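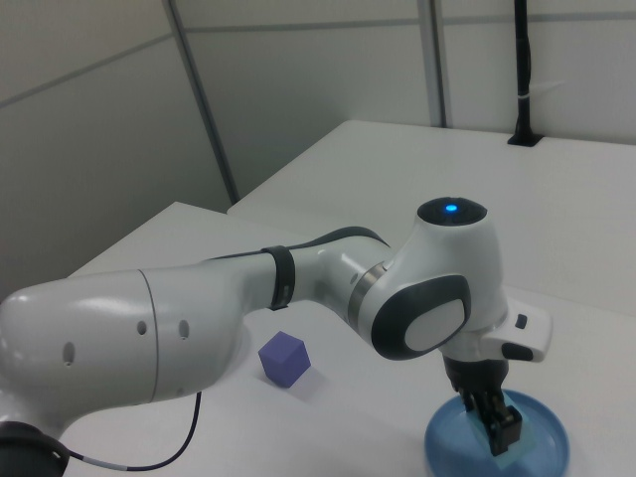 Notice period for leaving a shared workshop unit

I rent a bench space in a shared workshop building managed by Plurwood. My licence agreement states that either party may end the arrangement on 60 days' written notice. I sent an email in October stating that I wished to leave. The office has now replied that notice must be given by letter, and that the period will only begin once a letter has been received. The agreement does not define "written". I have also paid a deposit equal to two months' fees and would like to know whether it may be withheld.
Posted by Kiều

Elli Oksanen
The first step is to read the whole agreement, including any schedule or house rules attached to it. Many licences contain a separate clause headed "Notices", often near the end, which sets out how notice must be served and the address to be used. If such a clause requires a letter, the office may be entitled to insist on one.
Where there is no such clause, an email will in many cases be accepted as written notice, particularly if both parties have used email for other formal matters such as fee changes. You should reply to the office, attach your original message and ask them to identify the clause on which they rely. It would also be prudent to send a signed letter now, by a tracked service, stating that it is sent without prejudice to the notice already given. This protects you should the first notice be found invalid.
The deposit is a separate matter. It may normally be used only for the purposes named in the agreement, such as unpaid fees or damage. Please request an itemised statement of any deduction.

Leten
Same situation with a different landlord. They gave way after I asked for the clause, although it took 11 weeks to receive the deposit. Keep copies of everything.

Milarar
Please check whether you hold a licence or a lease, as the rules are different. Clause 5 in my own agreement covered this. A local advice centre will usually look through the papers free of charge if you book an appointment.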